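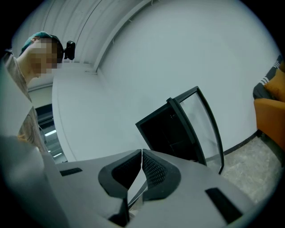 3.2 Room layout and stocking of the cooler

The living area was arranged so that the small refrigerator and the seating could be reached without crossing a second room. The floor is finished in a light gray marble pattern, against which spilled liquid and small items are difficult to find, and it was therefore wiped after each round. Furniture positions were fixed in June and were not changed between rounds. Venla Manninen kept the record of placements, following the Jarkari room sheet in use at the laboratory.

The study considers how people restock a small cooler when no order is prescribed. Participants were told which drinks belonged in the refrigerator but were given no instruction on shelf, spacing or orientation. A placement was scored as stable if the container remained where it was set when the door was closed and reopened. Cans and bottles were scored separately, because bottles may be laid down when the shelf above is too low for them to stand. In total, 674 placements were scored by two raters, Gilang Tarigan and Sutrisno Majimbun, and disagreements were settled by Chae-won Um.
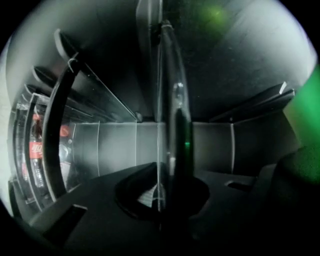

Lighting was kept even across all rounds. The interior of a small refrigerator is considerably darker than the room in front of it, and in pilot rounds participants tended to fill the front of the shelf first and leave the rear unused. Opening the door fully reduced this tendency but did not remove it. The door angle was consequently noted at the start of each round, together with the shelf on which the first container was placed.

Seating next to the refrigerator affected the work in a second way. Participants put drinks down on the sofa while making space on the shelf, and a throw or cushion gives poor support to an upright bottle. Such intermediate placements were recorded but excluded from the stability score.

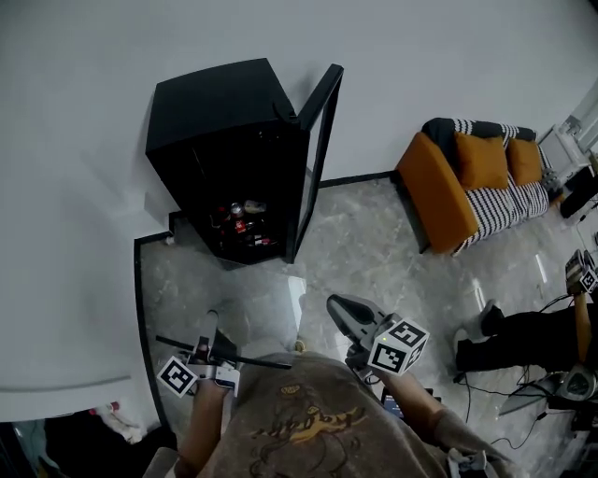 Figure 3. Living area with the refrigerator door open and drinks on the lower shelf; orange sofa with striped throw at right.

Containers lying on their side, as with the light-colored bottle in Figure 3, were counted as correctly shelved provided that the door could close. Rounds in which a container prevented closure were repeated after 5 minutes. The coding rules follow Pelupessy, with the category for leaning containers omitted.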